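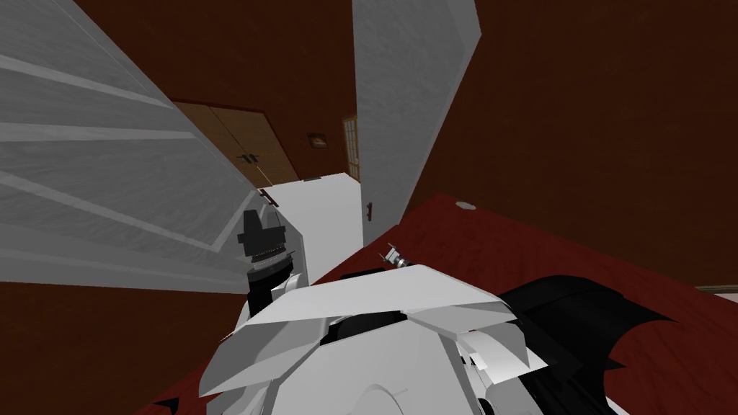

Shaimaa Samir asked first whether the door work shouldn't wait until the base drives straight, and plenty of people had an opinion on that, so item 1 ran long.

Notes of the March meeting, Lanamville shared workshop, upstairs room. Started 7.15 pm. Apologies from the two Joly people, who are moving house.

1. Order of work

Shaimaa's point was that we have been tuning the arms in simulation since before Christmas while the real base still pulls to the left on the workshop floor. Heriberto Gallegos said the two jobs use different people and different evenings, and that the sim work costs us nothing except electricity. A fair bit of back and forth. Agreed in the end to carry on with both, but no arm goes on the real base until it will drive the length of the workshop between the tape lines. Shaimaa happy with that.

2. Door task in the simulator

Heriberto has done 283 runs of the double door approach since last time and the log is on the shared drive for anyone who wants it. Of those, 194 ended with a gripper closed on a handle, which is a huge jump on last month and got a proper cheer. The failures are nearly all the same kind: the base stops too close, the arm has no room to bend, and the wrist winds itself round to its limit. He has tried stopping it further back and it looks very promising already.

Question from the back about whether the handles in the sim are anything like real ones. Answer: not much. Ours downstairs are round knobs, so they will need changing or the grippers will. Someone has a pair of old bar handles in a garage in Undau and will bring them in.

Also asked: could the left arm hold one door while the right arm opens the other? Heriberto would love to try it. Nothing is stopping us in the software as far as he knows. Put down for next month.

3. Real base

New wheel hubs are on and they are lovely. The wobble has gone completely. The pull to the left has not. Shaimaa suspects the left motor driver and wants to swap the two drivers over to see if the fault moves with them. She will do this on the next open evening, any time after 6, and wants one other person there for the emergency stop.

Reminder that the stop button must be plugged in BEFORE the battery. It was done the other way round twice last month.

4. Arms and grippers

The Hikisura servos arrived, all 5 of them, one with a bent connector that has been straightened and seems fine. Rubber pads for the gripper fingers are still to be cut. The softer sheet grips much better on metal but marks easily, so we'll make a set of each and see.

5. Money

84 pounds left in the build pot after the servos. Agreed to spend up to half of it on cable and connectors and keep the rest back for a motor driver, in case Shaimaa is right.

6. Any other business

The shelf by the window is for work in progress, please don't leave paint on it. The big monitor can stay on the build bench until the summer. Two people asked to learn the simulator and Heriberto will run a beginners' hour before the next meeting. Bring a laptop, with the software already installed if you can manage it, as the download is slow here.

Actions

Heriberto: rerun the door approach from the longer stopping distance, set up the two-arm attempt, beginners' hour.
Shaimaa: driver swap, tape lines on the floor.
Everyone: look for spare bar handles.

Closed 8.50 pm, though a good few of us stayed on to watch more runs.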